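Craft & Heritage

The maker's name belongs on the label

By Jouko Ojala
September | 2 min read

Visitors to a regional museum will often find a basket, a belt or a beaded pouch described by its material, its date and the name of the collector who acquired it. The person who made it is left out. This practice has lasted far too long, and the museums that continue it should be asked to explain themselves.

The usual defence is that the records are silent. In many cases they are. Yet when the museum at Millow reopened its textile store last year, staff went back through more than 300 accession cards and found makers' names on 17 of them, written in pencil and never copied to the display text. The names had been available all along to anyone who turned the card over. 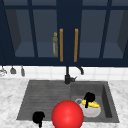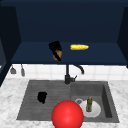

Where a name is lost, the community it came from may still know the family, the village or the workshop. The Lendari weavers' association has offered for five years to look at unattributed pieces held in public collections. Only two institutions have accepted. The others have cited cost, although the association asks for travel expenses and nothing more.

There is also the matter of living artists. A weaver of the Savolainen workshop recently saw her own sash on display, bought from her at a summer market and labelled simply as 'traditional work'. She had signed it on the reverse. A label of that kind tells the public that such crafts belong to the past – and it takes from a working artist the credit on which her next commission may depend.

Public funding should be tied to a plain requirement: that every museum publish what it knows of each maker, and state clearly where it knows nothing. The cards should be read first.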